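Print this page | E-mail this page

Hands You Can Hold: How a Robot Learns to Pick Things Up

Updated 2025-06-04

Pick up a pencil. Go on, do it now, and then put it back down.

Easy, right? You probably didn't think about it at all. But your brain and your hand did a huge amount of work in that one second. Your eyes found the pencil. Your arm swung out and slowed down at just the right moment. Your fingers opened a little wider than the pencil, closed on it, and squeezed hard enough to hold it without snapping it in half. You learned all of that when you were a baby, by grabbing at everything you could reach (and putting most of it in your mouth).

A robot has to learn it too, and robots don't get to be babies. So how do you teach one?

One really fun way is to build a robot's hand first, before you build the rest of the robot. Then you hold that hand yourself and show it what to do! That's what the Hultus project is all about. Hultus is a pair of grippers put together at Ostberg, a shared workshop where people pay a little each month to use the tools and the big tables. A gripper is a robot hand with just a couple of fingers. You wear one on the end of each arm, more or less, and you go around the room picking things up with robot fingers instead of your own. 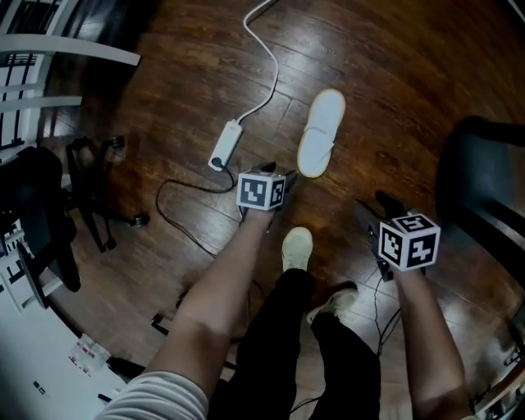
Ready to go: a gripper for each hand, with a marker cube on top.

What are the cubes for?

The cubes look like dice from another planet. Each one is white with chunky black shapes printed on it, and those shapes are called markers. You may have seen something like them before, because the square codes on posters and menus work in a similar way. A camera can spot the black and white shapes very quickly, even in a messy room full of chairs and cables.

Now for the clever part. If a computer knows how big a marker really is, it can work out how far away it is. Big in the picture means close. Small in the picture means far. And if the square looks squashed on one side, the computer knows it must be tilted. Put all of that together and the computer can follow the gripper through the air, up and down, left and right, and around and around.

So why use a cube and not one flat square, like a playing card? Try it with a real playing card. Hold it up and turn it slowly. After a bit you only see the thin edge, and then the back. A computer would lose track of it right there! A cube has more sides, so when one marker turns away another one is usually turning into view.

The Hultus cubes took a few tries. The first ones were printed on shiny paper, and the lamps made bright white spots on them that covered up the black shapes. The next ones were printed on dull paper, and they worked much better. If you ever make your own, remember that – dull paper beats shiny paper every time.

Eyes in your wrist

The cubes help a computer know where the grippers are. But what about the things they are supposed to pick up? For that, each gripper gets a small camera of its own, pointing out along the fingers. Imagine you had an extra eye on your wrist. You would always see your own fingertips, and whatever was just past them, and then the rest of the room stretching off behind.

The lens on the camera is a very wide one, called a fisheye. It bends straight things into curves, so a ceiling beam can look like a banana. That seems like a strange thing to want! But a wide lens sees a lot at once, and a gripper that is about to grab something needs to know what is on both sides of it.

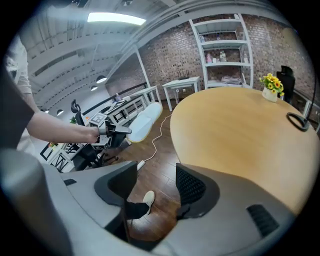 All that extra room in the view helps the computer in another way. It looks for spots that are easy to recognize, such as the corner of a shelf or the edge of a table. When the gripper moves, those spots slide across the picture. Near things slide fast and far things slide slowly. You can see the same thing from the window of a car, where the fence posts whiz by and the hills hardly seem to move. From all that sliding, the computer can figure out how the gripper is moving, even when the cube is out of sight.

There is one thing that makes this hard, and it's a blank wall. A plain white wall has no corners and no spots, so there is nothing to watch. Bricks are great. A shelf full of stuff is great. An untidy workshop turns out to be a wonderful place for a robot hand to learn, so please don't show this page to anyone who has just asked you to clean your room.

Showing, again and again

Once the grippers are built and the cameras are running, the teaching begins. You squeeze the handle and the fingers close. You let go and they open. Then you do a little job with them, such as moving a cup or folding a cloth, while the cameras record the whole thing. One go at a job is called a demonstration.

Would one demonstration be enough? Think about learning to catch a ball. If somebody threw it to you just once, you might know how to catch that throw, but what about a high one? Or a slow one? Computers have the same trouble, only much worse. They need to see the job done over and over with small changes. The cup goes a little to the left. The cloth is a bit more crumpled. Somebody turns a lamp on.

The Hultus notebook has 743 demonstrations written down in it so far, and the list is still growing. A good afternoon can add up to 60 more. It's tiring! After a while your arms feel as if you have been carrying groceries up a hill, so people take turns and there are plenty of snack breaks.

The messy ones count too, by the way. If you bump the table or drop the cup, you write it down and mark it as a miss. Then it can be kept apart from the good ones, so the robot doesn't learn to drop cups on purpose.

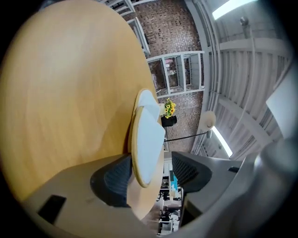 Robot fingers have a big problem that yours don't, and the problem is slipping. Your fingertips are soft, they have tiny ridges on them, and they can feel when something starts to slide. Hard plastic can't do any of that. Prostel, the pair of grippers that came before Hultus, had bare plastic fingers, and a smooth cup would shoot out of them like a wet bar of soap. So the new fingers have black pads on the inside with a grid pattern, a little like the bottom of a sneaker. They get pressed against both sides of whatever you are holding. A round wooden board with a folded cloth over it is a good test, because the wood is stiff and the cloth is floppy, and the two have to be held together at the same time.

Try it yourself

You don't need a computer for this one. Get two wooden spoons and hold one in each hand, like giant fingers. Now try to pick up a tennis ball. Next try a sock, then a plastic cup, then a grape (wash it first if you plan to eat it).

Which was hardest? Now wrap a few rubber bands around each spoon and try them all again. The rubber bands are doing the same job as the grid pads.

When you get good at it, close one eye. Suddenly it's much harder to tell how far away things are! You might find that you start moving your head from side to side to help, and that's the sliding trick from before, working in your own brain.

What comes next?

In July the grippers get their robot arm, which is called Pirihi. It's going to be bolted to a bench, and it will have the very same fingers as the ones people have been holding. That matters a lot. The computer has spent all this time watching those fingers at work, so the view from the arm should look familiar to it. The first job will be an easy one: pick up a cup, move it 50 centimeters, and set it down the right way up. It will get four tries before lunch.

Words to know

Gripper: a robot hand, often with two fingers.
Marker: a black and white pattern that a camera can find easily.
Fisheye lens: a lens that sees very wide and makes straight lines look bent.
Demonstration: doing a job once so that a robot can learn from it.

Print this page | E-mail this page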